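The desk in the box room: a long chat with the owner of Tredard

3 July 2025
8 min read
2,051 shares

I had meant to stay for an hour and I was there until they turned the sign round. The shop is called Tredard, it sells second-hand and reconditioned desks (and the odd bookcase, if one comes in with a desk and can't bear to be parted from it), and it sits at the bottom of the hill in Brutley between a bakery and a place that does keys. I'd walked past it a good many times on my way to the bakery, and I had always assumed it was an office supplier. It's a far cosier business than that, and its owner is one of those people who puts the kettle on before asking what you've come about.

She started it after nearly twenty years in a council planning department, and the first thing I asked was what makes a person leave planning for desks.

"My own desk, really," she said. "I was sent home to work like everybody else and I had a table in the box room that wobbled. I mean it properly wobbled, I could see my tea moving. So I bought an old desk from a house clearance, did it up, and it was so much better that I told everyone at work about it, and then I was finding desks for everyone at work. My husband came home one evening and couldn't get into the hall."

She rented the shop one January, which she says she would not recommend to anybody, with no heating beyond a fan heater she carried from room to room. In her first month she took £1,885 and thought she was rich, until the van needed a clutch. She still has the till roll. She went into the back to find it for me and came out with a different one, and a plate of shortbread, and the conversation wandered off for quite some time into whether shortbread ought to have anything in it (she says no, and I'm inclined to agree, although I had an orange one at Easter that made me wonder).

I asked what people get wrong when they come in looking for something to work at.

"They measure the wall," she said. "They come in with the length of the wall written on their hand, and it's a lovely careful measurement, and they haven't measured the chair. You need room to push back. You need to get up without going sideways like a crab. I tell people to put the chair where they'd have it, sit in it, shove it back as if the phone had gone in the kitchen, and then put a bit of tape on the floor behind it. That's where your room stops. What's left is for the desk."

She has a firm view on depth too. A shallow desk looks so neat in a small room that people fall for it at once, and then they find the screen is on top of them, and they lean back, and by teatime their shoulders have gone. If you can only have a shallow one she would put the screen on an arm or a shelf, and she would rather you gave up width than depth. I said that mine was wide and shallow. She looked at me with real sympathy and moved the shortbread nearer.

We walked round the stock at this point, which takes a while because everything has a story and she tells all of them. There was a schoolmaster's desk with a lid that had to be taken in through a window. There was a pair from a shipping office, heavy as pianos, that she bought as one lot and has been trying to sell as two ever since. There was also a whole row of plain modern ones, and I was surprised by how fond of those she was.

"Oh, I love them," she said. "People think I'm going to be snobbish about a flat-pack desk and I'm not a bit. Somebody has sat at that and done their exams. If the top is sound and the fixings haven't been overtightened, it'll go on for years. What kills them is being moved. People take hold of the top and drag. Take everything off it, have somebody on the other end, and lift it from underneath. Or take it apart, if you've kept the little key."

The little keys live in a sweet jar by the till and are free to anyone who asks. The hinges and drawer runners mostly come from Zoltel, a trade supplier a couple of towns over, and she speaks of their counter in the tone that other people keep for a good restaurant. They will let her bring in one sad old runner wrapped in a tea towel and go through the drawers with her until they find its twin. She once spent a whole morning there over a single lock and came away with the wrong one, and went back the next morning, quite happily, to start again.

There is one range she has had made new, which she was shy about until I asked directly. It's called Myung, it's a simple desk with a drawer on one side, and a joiner on the industrial estate makes it for her in small batches when he has the time. She had been turning people away for want of something narrow enough for a landing, and in the end it seemed sillier not to do it. "I wanted a drawer that a ream of paper goes in flat," she said. "You'd be amazed how hard that is to find. They're all just that bit too small, so you end up with the paper on the floor and the drawer full of batteries."

Our talk turned to hutches, by which she means the shelves and cubbyholes that stand up at the back of a desk, and here she became very animated indeed. She has changed her mind about them entirely. For the first couple of years she used to take them off and sell the desk without, because she thought they made a small room feel closed in, like working inside a wardrobe.

"And then a customer came back and asked for hers," she said. "I'd still got it, thank goodness, it was holding up the paint tins. She said that she'd nowhere to put anything, so it was all on the desktop, and she was working in a space the size of a place mat. I went home and thought about that. If you live in a flat you haven't got a spare wall for shelves, or you have and the landlord won't let you drill it. A hutch is a wall you're allowed to use."

Her advice is to leave the middle as open as you can, keep the things you reach for every day at elbow height, and put the dull folders up at the top where you need to stand for them. Standing up for the dull folders does you good, she says. She likes a lamp clipped to the underside of the shelf, if there's an edge to clip it to, and she likes a paler finish at the back of a dark room. Grey wood-grain was a thing she resisted for years, having thought it would date, and now she admits that it gets on with almost any floor and forgives a good deal of dust.

Which brought us to cleaning, and I wish I had the room to give you all of it. The short form is a barely damp cloth, then a dry one straight after, and nothing with a scent. She has strong feelings about polish that comes in a spray. For a ring left by a mug on real wood she would wait a week before doing anything at all, as a good many of them fade by themselves, and it's the panicking that does the damage. On a printed surface, a ring usually wipes away, and if it doesn't then it has gone through to the board and you may as well put the pencil pot over it and get on with your life.

I asked whether she ever missed the planning department. She thought about it for longer than I expected, and got up to turn over a sign that had fallen on its face.

"I miss the people," she said. "We had a very good table at lunch. I don't miss the meetings. What I like about this is that somebody comes in fed up, and they've got a bad back and a room that's driving them round the bend, and you can do something for them that afternoon. In planning it took us three years to move a bus shelter. And then they moved it back!"

She sells more than 40 desks in a good season, delivers most of them herself with her brother-in-law on the other end, and stays until she's seen the customer sit down. If it isn't right she takes it away again, and she says there's no shame in that on either side. People often ring her up weeks afterwards, just to tell her where they've put the lamp.

I bought a lamp, by the way, and came home and put tape on the floor behind my chair. I have rather less room than I thought.
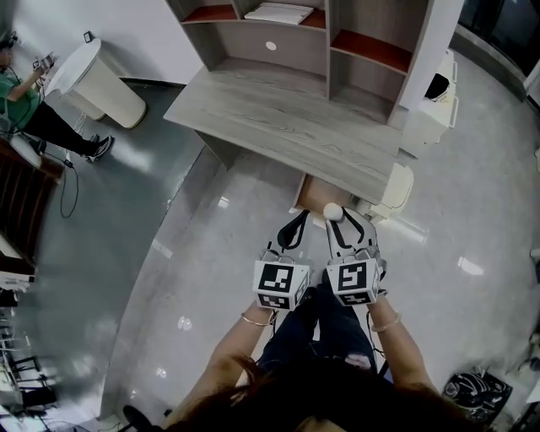
Before you visit

Tredard is at the bottom of the hill in Brutley, next to the bakery. Bring the size of the room, the width of the narrowest doorway on the way to it, and a note of which way the door opens. Stairs with a turn in them are worth mentioning on the phone first. If you've a desk to sell, she asks that you empty the drawers before she comes to see it, and that you have a look down the back of them as well.

40 comments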